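Zalley
Jan 4, 2025

Okay, long one today, so get your coffee. My sister-in-law asked me over the holidays when she can finally buy a machine that clears the table after dinner, and I gave her such a rambling answer that I've decided to write it out properly for everybody.

Short version: some chores, yes. My floor vacuum is a Figueiredo, going on its third year, and apart from one sad business with a phone charger I wouldn't give it back. Floors are flat and it only has to drive over them. Clearing a table means picking things up, and that's where my patience (and everybody's budget) starts to run out.

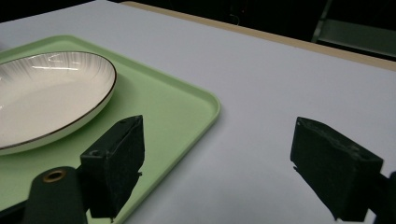

Dishes are the chore I'd pay for first, and the one I'd trust a machine with last. Think of what your own hands do without asking you. You feel the weight, you ease off before it slips, you know the good plate from the one the kids use. Now take an oval plate with a thin gold band on the rim, lying on a tray, and two hard black fingers that have to get hold of it. Do they pinch the rim? Come in from the side? I'd be holding my breath the whole time!

And shiny glaze is its own headache. I spent a good part of last February reading up on this, and bright spots on a dish can fool a camera about where the edge is. Clear glasses are worse still.

A cousin of mine works at Wesance, packing boxes, and they have an arm there that moves 2000 cartons a shift. Same size carton, same spot, all day long. Wonderful at it. Hand it a sack of onions and she says you may as well go to lunch.

So would I buy a table-clearer? If Fanesano or anybody else sold one for the price of a dishwasher, and it broke fewer than one plate in 50, I might let it loose on the everyday stuff – but my grandmother's platter stays with me.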